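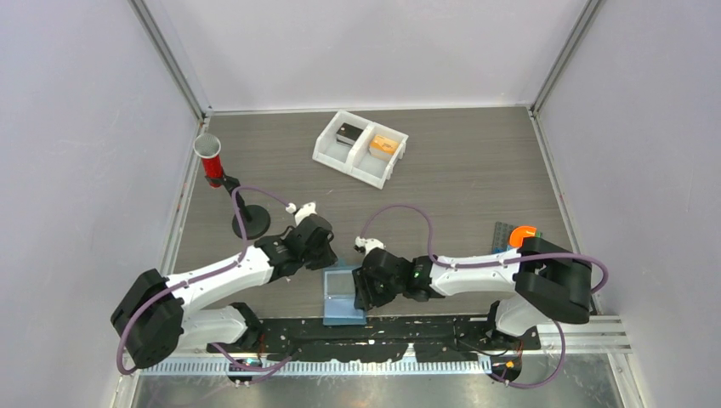
**Maureen Tolley, founder, Jemeo**

PRESS RELEASE: for use from 9am, May

**Jemeo launches the Dabbas, a two-part bin for the packing table**

I've wanted to write this one for ages! From this month you can buy the Dabbas, the first storage bin we've designed at Jemeo from scratch, and I'm so pleased with it that I've been carrying one about the house.

It's a white plastic bin with two compartments, and it's meant to live at the back of your table while you work at the front. We've put a small box in the left side and a packet in the right, the sort of little odds and ends that otherwise wander off under the paperwork. You could use it for labels and tape, or tea bags and biscuits (we've tried both in our office and the biscuits never last).

The light-blue tray in front is the other half of the idea. I like to keep one job in the tray and everything waiting its turn in the bin, and a light-blue tray is a lovely thing to work over when you're handling something clear, like the transparent sheet we've got in it. I used to put clear sheets down on a pale worktop and then spend ages patting about for them. The tray is sold on its own too, so if you've already got a bin you love, keep it and just have the tray.

The Dabbas took us 6 tries to get right. The first was too deep and you had to tip the whole thing up to find anything in the bottom. Another had a divider that came out, which sounded clever at the time and drove me up the wall, so we went back to a fixed one. I won't bore you with the rest, though I've kept every single one of them on a shelf and will happily show them to anybody who visits!

We sent 40 early bins out to people who pack small orders at home, and 103 comments came back. Lots were about washing up (yes, warm soapy water is fine), quite a few asked for more colours, and one simply said "bigger please". Colours we're looking at. Bigger will have to wait until we've caught up with ourselves.

The first batch is 200 bins, made for us in Cerkex, and they'll be sold through the Sitevora shop as well as directly from us. Trays are in stock at both. If you run a shop and would like to carry either, get in touch and we'll post you a trade sheet with prices and delivery times.

**Notes for editors**

- The Dabbas and the tray can be bought together or separately.
- Review samples are available on request, and we don't need them back.
- I'm glad to talk on the phone, mornings are best. Please contact the Jemeo press desk to set up a time.

ENDS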